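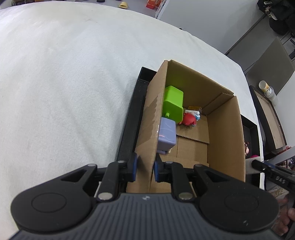
Trono Bench Code, issue 3: review of a rule pack for hand-held gripper work

Filed under: Reviews > Robotics > Standards and working practice

The Trono Bench Code is a bound rule pack for people who record manipulation tasks with hand-held grippers on an ordinary table. It comes as a spiral-bound book, a wipe-clean card for the bench and a pad of session sheets. Kodikara sells it as a single item, and the sheets can be bought again separately. The printed text has 12 rules, each with a short note on how to check it.

I used issue 3 at the Fendamholm bench from October onwards. In that time 2443 episodes were logged under it, most of them simple pick, place and transfer tasks with toys, packaging and small household goods. Issue 2 was already in use there, so part of what follows is a comparison. The code makes no claim to replace a machine safety standard, and the opening page says so. It deals with repeatability, handling and record keeping.

Scope

The pack covers one or two grippers, held by hand, working over a fixed surface. Arms mounted on a base are out of scope, as are mobile platforms. Anyone hoping to carry the rules over to a powered arm will find gaps at once, starting with the absence of any speed limit or guarding requirement.

Within its scope the text is fairly complete. It deals with the surface, the containers, the articles to be handled, the way each article is held, the conduct of a second operator, the state of the background and the log. Lighting gets one paragraph and deserves more. There is a limit on glare from the work surface but no method for judging it, and two operators at Fendamholm reading the same paragraph set the lamps differently.

Surface and containers (rules 1 to 3)

Rule 1 asks for a covered work surface of one colour, with the cover hanging clear of the edge that the operators lean on. A white cloth over a table meets it. Small wrinkles are allowed. A fold high enough to tip a container is not.

Rule 2 introduces what the code calls a catch boundary: a tray with raised edges under or beside the main container, so that anything dropped stays within reach. A black tray under an open cardboard box is a good match for the rule. The dark floor also makes pale and bright articles easy to pick out when the recording is checked. Issue 2 treated the tray as optional. Making it compulsory is the best change in the new issue, and it cut the number of episodes we had to abandon over an article rolling off the table.

Rule 3 is on cardboard. Flaps must be folded fully outward or taped down, and the box must be replaced when a wall no longer stands by itself. The note adds that when a wall is itself the thing being gripped, the fingers should straddle it squarely, with one pad on each face. I would have liked a figure for how far below the rim the pads should reach. We settled on our own mark and wrote it on the bench card.

Articles (rules 4 to 6)

Articles are sorted into three classes: plain, soft and restricted. Plain covers hard plastic toys and similar. A green toy, a lavender block and a red crab all go in the same class whatever their outline, and this is too broad. A block with rounded edges and a figure with claws call for different approaches, and lumping them together makes the session totals less useful. We added a local suffix for irregular outlines.

Soft covers anything that changes shape under the pads. Restricted covers glass, blades, liquids and any electrical article. For the last of these the rule is short and clear. The article is never connected to a supply during a session, no live socket may be within reach of the bench, and metal contacts are kept clear of the pads.

The code recommends holding a small adapter across its sides, with the contacts and the printed face free. It is a sensible grip. The plug face stays visible for the whole lift, which makes the later check easier, and there is no load on the prongs. The alternative grip, over the front and back, is permitted "where the sides are tapered", and no taper is given.

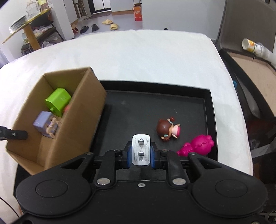

Adapter held across its sides between the blue pads, prongs clear. Tray and open box behind.

Readable print on articles is handled under rule 6. Brand names, codes and certification marks may stay uncovered if the operator notes them on the session sheet. The adapter above carries a HUAWEI name, a small QR code and certification marks, so it takes three entries. Serial numbers must be masked. The sheet has only one line for all this and it is narrow. A second line would solve it.

Grip and pads (rules 7 and 8)

Rule 7 requires both finger pads to be inspected before the first episode and after each change of article class. The inspection is visual, with a wipe. Pads are to be of one colour within a session, and that colour must not match the majority of the articles. Blue pads pass easily against red, green and pink toys.

Rule 8 concerns the linkages. Pivot pins and visible screws are checked for play by hand with the tool at rest. The procedure is described in plain words and takes very little time, but the book prints it as one block of text. On the bench card it has been broken into steps and reads much better. The same should be done in the book.

What the code lacks is any limit on closing force. Hand-held tools differ a good deal here, and I understand why the drafters left it alone. Even so, a simple test with a folded strip of card would give operators a common reference. Turkov's older bench notes have one, and we continue to use it alongside the Trono text.

Second operator (rule 9)

This is the rule most changed from issue 2. A second gripper may enter the working area from one side only, must be announced aloud, and must withdraw past the container wall before the first gripper lifts. The tip may differ in material from the pads on the first tool – a foam tip beside rubber pads is allowed – but the difference must be logged.

In use the rule works well for transfers and badly for any task in which one gripper steadies a box while the other picks from it. Read strictly, the steadying tool would have to leave before the lift, and the box would then move. A note on page two of the errata lets the steadying tool remain if it touches nothing but the container. That belongs in the rule itself.

Cables and background (rules 10 and 11)

Cables are to be kept off the cloth or fixed along its margin. It is the rule most often broken in practice. A thin cable lying diagonally over a corner of the cloth does no harm until somebody shifts a tray, and the code is right to ask for it to be moved first.

Rule 11 divides the background into fixed and loose. Furniture, walls and doors are fixed. Footwear, cartons, cups, bags and jars are loose, and may remain provided they are left where they are for the length of a session. I agree with the approach. Earlier practice at Fendamholm was to strip the room, which took longer than the recording and gave every session the same blank wall. The rule could say whether tables beside the bench count as part of the background or the work surface. At present a shallow tray on a side table could be argued either way.

Logging (rule 12)

The session sheet records operator, tool, pads, container, article class, outcome and deviations. Outcome has two boxes, complete and incomplete. Deviations are free text, and this column has been by far the most useful part of the pack. The paper is decent and takes pencil well. The pad binding does not last – ours shed its sheets within a few weeks, and we moved the rest to a ring file.

There is no electronic version of the sheet. Copying entries by hand into a spreadsheet is slow and introduces errors, and for a product in its third issue this is a serious omission.

Assessment

Strong points: the compulsory tray, the treatment of electrical articles, the background rule and the bench card. Weak points: broad article classes, undefined tapers and glare, no closing-force check, and a second-operator rule that depends on its errata.

For a new bench I would buy the full pack. A bench already working to issue 2 needs the book and the card, and can use up its old sheets with a column ruled in for pad colour. Insert the errata at rule 9 before handing the book to anybody.

Last updated: 2024-12-29

Related reviews
- Turkov bench notes: still worth keeping?
- Ring files and clipboards for session records
- Catch trays with raised edges: depth, colour and floor finish
- Kodikara replacement sheet pads
- Fendamholm bench: changes to the local rules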